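# Mesas de trabalho e arrumação de tampos – ficha de dados

Última revisão: October 2, 2019 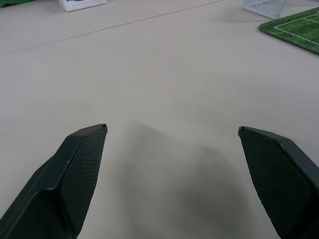 Convém começar pelo que este conjunto não é. Não é um guia de arrumação, não prova que uma mesa limpa torne alguém mais produtivo e não serve para escolher mobiliário. Já vi as três coisas atribuídas a conjuntos mais pequenos e pior anotados do que este, e prefiro deixar a reserva escrita na primeira página.

O que existe são registos de tampos de mesa em vários estados de ocupação: vazios no centro, com objetos encostados à borda, a meio de uma arrumação. O nome interno do projeto é **Losham** e aparece nos ficheiros por razões históricas. Não significa nada.

## Conteúdo

| Pasta | O que traz | Estado |
|---|---|---|
| `tampos/` | 137 registos de superfícies | revisto |
| `bordas/` | 22 registos com objetos junto ao limite da mesa | revisto uma vez |
| `paulik/` | 12 registos herdados da série Paulík | por rever |
| `notas/` | texto livre, um ficheiro por sessão | irregular |

A série Paulík veio com etiquetas próprias, e a correspondência com as nossas é discutível. «Desimpedido», por exemplo, tanto descreve ali uma mesa sem nada em cima como uma mesa onde ainda cabe um prato. Mantive as etiquetas originais na coluna `etiqueta_origem` e deixei `etiqueta` vazia. Quem quiser juntar tudo que assuma a decisão.

## Campos

- `superficie`: cor e acabamento aparentes. Valores como `cinzento_claro`, `branco_sujo`, `escuro`, `outro`.
- `junta`: `sim`, `nao` ou `incerto`. Ver abaixo.
- `centro`: `livre` ou `ocupado`.
- `borda`: objetos junto ao limite, inteiros ou só em parte.
- `sombra`: `nenhuma`, `suave`, `marcada`.
- `confianca`: de 0 a 100, atribuída por quem anotou.

O último campo merece desconfiança. Uma confiança de 100 quer dizer que a pessoa não hesitou, e as pessoas hesitam pouco ao fim do dia. Não o usem para filtrar sem abrir primeiro uma amostra à mão.

## Critérios de anotação

### A linha escura no tampo

Foi a discussão mais longa de todas. Uma linha fina e direita a atravessar uma mesa clara pode ser a junção de dois painéis, um risco, um traço desenhado ou uma marca de uso. Na primeira versão anotávamos quase tudo como junta, porque parecia óbvio. Depois alguém foi passar a unha por algumas dessas mesas e o óbvio ficou bastante mais modesto.

A regra atual: `sim` apenas quando há indicação na nota da sessão de que a mesa é composta; `incerto` quando a linha se vê e mais nada a confirma. O `incerto` cresceu muito e não considero isso um defeito.

### Cinzento, branco ou bege

Um tampo mate, claro, com um leve tom quente, já foi registado de três maneiras por três pessoas. A luz muda, o olho também. Não corrigimos as divergências – ficam todas, separadas por ponto e vírgula. Se o vosso trabalho depende de distinguir cinzento claro de branco sujo, procurem outro conjunto, ou meçam a cor com instrumentos.

### Sombras

Uma sombra larga e difusa no meio da mesa não conta como ocupação. Parece evidente, mas na revisão de julho apareceram tampos marcados como `ocupado` sem haver lá pousado coisa nenhuma. Foram corrigidos em `tampos/`. Em `paulik/` não mexi.

### Objetos na borda

Quando só se vê uma ponta de alguma coisa, escreve-se a cor e para-se aí. «Verde, parcial» é uma boa anotação. «Caixa verde» já é um palpite, e «caixa verde de material de escritório» é ficção. Apaguei bastantes destas últimas e de certeza que escaparam algumas.

## Sobre o «antes e depois»

Houve pedidos para emparelhar registos e apresentar o resultado como arrumação bem ou mal feita. Recusei. Na maior parte dos casos não sabemos se uma mesa foi limpa de propósito, se ainda ia ser usada ou se as coisas apenas foram empurradas para o lado, que é como a maioria de nós arruma. Um centro livre com a borda cheia satisfaz o campo `centro` e não satisfaz mais ninguém na casa.

A ferramenta **Skiltex**, que lê estes ficheiros, tem uma opção chamada `--arrumado` que devolve uma pontuação única por mesa. Funciona, no sentido em que devolve um número. Não encontrei explicação para os pesos que usa e desaconselho citá-la em relatórios.

## Utilização

```
skiltex ler tampos/ --campos superficie,junta,centro
skiltex ler bordas/ --campos borda,sombra
```

As notas são texto simples em UTF-8. Algumas têm linhas em branco a mais no fim; o leitor ignora-as.

## Problemas conhecidos

- Mesas claras em excesso. Quem treinar ou testar qualquer coisa com isto vai ficar ótimo em mesas claras.
- Quase não há toalhas, tampos de vidro nem superfícies com padrão.
- O campo `borda` mistura singular e plural.
- Duas sessões do espaço Fultier têm a nota trocada entre si. Ainda não sei quais, só que as mesas descritas não batem certo.

## Alterações e contributos

Aceito correções com a indicação do ficheiro e do campo. Propostas para acrescentar uma coluna de «qualidade da arrumação» serão fechadas, a menos que tragam uma definição que duas pessoas consigam aplicar à mesma mesa com o mesmo resultado.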